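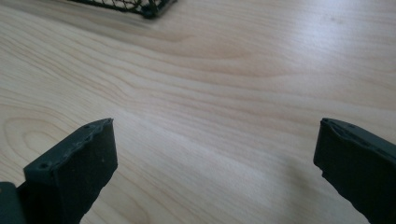 ## Lernholm Pflegeöl für helle Tischplatten

Helles Holz ist eine Freude, solange es hell bleibt. Wer schon einmal einen Esstisch mit gewöhnlichem Leinöl eingelassen hat und im nächsten Sommer vor einer Platte saß, die eher an Bernstein erinnerte als an das Möbel, in das man sich im Laden verliebt hatte, der weiß, wovon wir sprechen. Uns ist es mit dem Tisch in unserer eigenen Werkstattküche so gegangen, und aus dem Ärger darüber ist das Lernholm Pflegeöl entstanden, das wir nun schon eine ganze Weile in kleinen Chargen anrühren und abfüllen.

Es ist ein mildes Öl mit einem Hauch weißem Pigment. Das Pigment deckt nichts zu, die Maserung bleibt also, wie sie ist, mit allen Wellen und Schlingen. Es nimmt dem Öl nur den Gelbstich, den Pflanzenöle von Natur aus mitbringen. Auf Esche, Ahorn, Birke und heller Eiche sieht das besonders schön aus, auf Kiefer ebenfalls, wobei Kiefer ihren eigenen Kopf hat und mit den Jahren trotzdem wärmer wird (ein bisschen jedenfalls, und wir finden das gar nicht schlimm).

### Massiv oder furniert?

Das werden wir am häufigsten gefragt, und die kurze Antwort lautet: Es geht beides! Die etwas längere: Bei Massivholz dürfen Sie vor dem ersten Ölen ruhig zwischenschleifen, bei Furnier bitte nur ganz sanft mit dem Schleifvlies und ohne Druck an den Kanten. Furnier ist oft dünner, als man denkt, und was einmal durchgeschliffen ist, holt kein Öl der Welt zurück.

Ein einfacher Blick auf die Stirnkante hilft meistens weiter. Laufen die Linien der Oberfläche dort weiter in die Jahrringe hinein, haben Sie vermutlich Massivholz vor sich. Hört das Muster an der Kante abrupt auf, spricht vieles für Furnier. Auf lackierten oder folierten Platten kann das Öl nicht einziehen, dort bleibt es als klebriger Film stehen. Machen Sie im Zweifel einen Wassertropfentest an der Unterseite: Perlt der Tropfen auch nach einer Viertelstunde noch unverändert, ist die Fläche versiegelt und unser Öl leider das falsche Produkt für Sie.

### So wird es gemacht

1. Die Platte abräumen, nebelfeucht abwischen und über Nacht trocknen lassen.
2. Alte Wachsreste mit dem Cemell Holzreiniger lösen, danach noch einmal klar nachwischen.
3. Die Dose gründlich aufrühren, bis vom Boden kein Pigment mehr hochkommt. Bitte wirklich rühren, Schütteln reicht nicht.
4. Eine dünne Schicht mit dem Baumwolltuch auftragen, immer in Richtung der Maserung und über die ganze Länge.
5. Nach 16 Minuten den Überschuss abnehmen, so lange, bis das Tuch kaum noch etwas aufnimmt.
6. Nach 8 Stunden kann eine zweite Schicht folgen, bei sehr durstigem Holz auch eine dritte.

Vorsichtig benutzen können Sie den Tisch am folgenden Tag. Mit Rotwein, Kurkuma und nassen Blumenvasen warten Sie lieber eine Woche, so schwer es fällt.

**Wichtig:** Ölgetränkte Tücher können sich selbst entzünden. Breiten Sie sie im Freien flach zum Trocknen aus oder bewahren Sie sie in einem geschlossenen Blechgefäß mit Wasser auf, und werfen Sie sie niemals zusammengeknüllt in den Müll.

### Was in der Dose steckt

| | |
|---|---|
| Basis | Leinöl und Distelöl, weiß pigmentiert |
| Glanzgrad | matt |
| Geruch | leicht nussig, verfliegt nach wenigen Tagen |
| Inhalt | 155 ml |
| Reichweite | bis zu 3 m² bei einem Auftrag |
| Lagerung | kühl, frostfrei, gut verschlossen |

Die Dose wirkt auf den ersten Blick klein, das hören wir immer wieder. Für einen gewöhnlichen Küchentisch genügt sie aber gut, und angebrochenes Öl bildet mit der Zeit eine Haut, weshalb wir bei dieser Größe geblieben sind. Sollte es doch einmal passiert sein: Haut vorsichtig abheben, den Rest durch einen alten Nylonstrumpf gießen und weiterverwenden.

### Passend dazu

**Cemell Holzreiniger:** Eine milde Seife als Konzentrat, auch für die wöchentliche Pflege. Ein kleiner Schuss auf einen halben Eimer lauwarmes Wasser, mehr braucht es nicht.

**Baumwolltücher Nông:** Fusselarm und mehrfach gewaschen. Wir haben eine Menge Tücher ausprobiert und sind bei diesen hängen geblieben. Alte Bettwäsche tut es übrigens auch, wenn sie weich genug ist.

**Schleifvlies Brultstead, fein:** Für das Aufrauen zwischen den Schichten und für die kleinen Wasserränder, die sich früher oder später an jedem Tisch einfinden, an dem gelebt wird.

### Auffrischen

Eine geölte Platte darf man stellenweise ausbessern, und das ist für uns das Schönste an ihr. Ein matter Fleck am Lieblingsplatz wird leicht angeschliffen, mit wenig Öl eingerieben und zum Rand hin auspoliert. Die ganze Fläche freut sich ein- bis zweimal im Jahr über eine dünne Schicht, gern im Januar, wenn die Heizungsluft das Holz ausgetrocknet hat und der Tisch nach den Feiertagen ohnehin etwas Zuwendung vertragen kann.

Wenn Sie unsicher sind, ob das Öl zu Ihrem Tisch passt, schreiben Sie uns gern und legen Sie ein Foto von der Kante bei. Auf Wunsch schicken wir Ihnen vorab ein Pröbchen für die Unterseite.

*Produktangaben zuletzt überarbeitet: 2020-03-30*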